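Rodow Community Help
Home and Household > Moving and Storage

Storing a television and boxed games over the summer between two tenancies

Posted by Isano

My tenancy ends in the first week of July and the next one does not begin until nine weeks later. During that period the contents of my living room will be held in a self-storage unit. The provider's terms state that the unit is dry but unheated.

Most of the furniture presents no difficulty. I am less certain about a large flat-screen television and a collection of board games, several of which are out of print. The original carton for the television was disposed of some years ago. I should be grateful for guidance on three points: whether the television may be laid flat, whether plastic wrapping is suitable for the games, and whether the provider's standard insurance is likely to be sufficient. The standard cover is limited to £629 in total. I have valued the goods at £977.

Boateng
Community moderator

The television should be stored upright. A large panel laid flat has to carry its own weight across the middle, and anything placed on top of it in error will probably crack it. Remove the stand if the manual permits, place the screws in a labelled bag and tape the bag to the stand. Do not tape anything to the screen or to the frame around it.

In the absence of the original carton, you may purchase a television box from most removal suppliers. Measure the full width of the set, including the frame. The advertised screen size is a diagonal measurement and is of no use for this purpose. Cover the screen with a soft, clean blanket or a sheet of foam before any cardboard touches it. Plastic film should not be wrapped tightly around the set, as damp air may be held against the vents.

When the set is taken out of storage, leave it in the room for at least 4 hours before connecting it to the mains. A full day is preferable if the weather has been cold.

With regard to insurance, the figures you have given answer the point. The cover is below the value of the goods, and many policies reduce every claim in proportion where goods are under-insured. You should request the higher band in writing before the unit is occupied and keep dated photographs of each item.

Mima

I would agree with the above. On the games, cardboard takes up moisture from a concrete floor, so please raise everything on a pallet or shelf. Large square boxes are best stored flat, with the heaviest at the bottom and no more than 9 to a stack. Elastic bands will mark the lids over a summer. Use a wide strip of paper or a cotton ribbon instead.

Plastic crates with lids are acceptable provided that the games are dry when packed. I place a sachet of silica gel in each crate. Loose cards and counters should go into small bags inside their own box, and rule books should be kept flat at the bottom.

Rodow

We used a storage unit last year and everything was fine. We just put the television against the wall with a duvet round it.

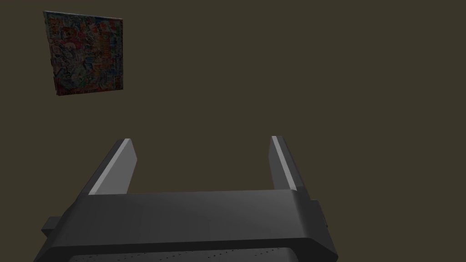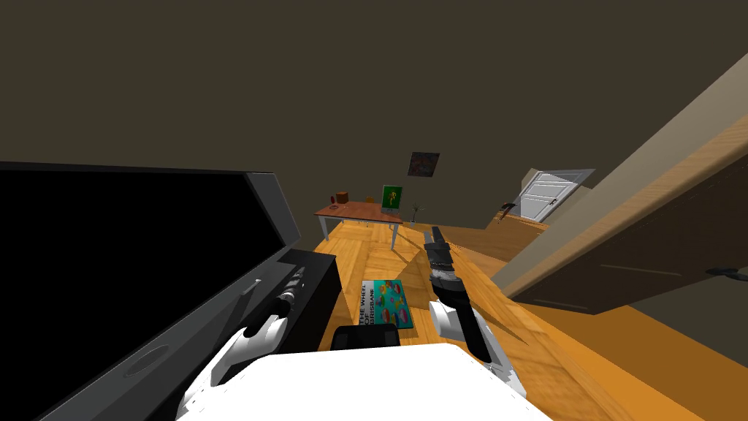
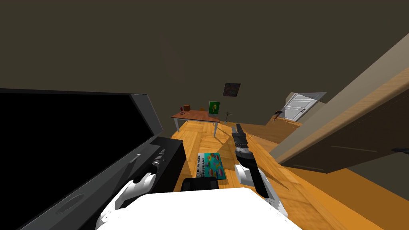

Computer-rendered views. First: a thin, nearly square panel with a colourful printed front. Second and third: a large flat-screen television and a black cabinet.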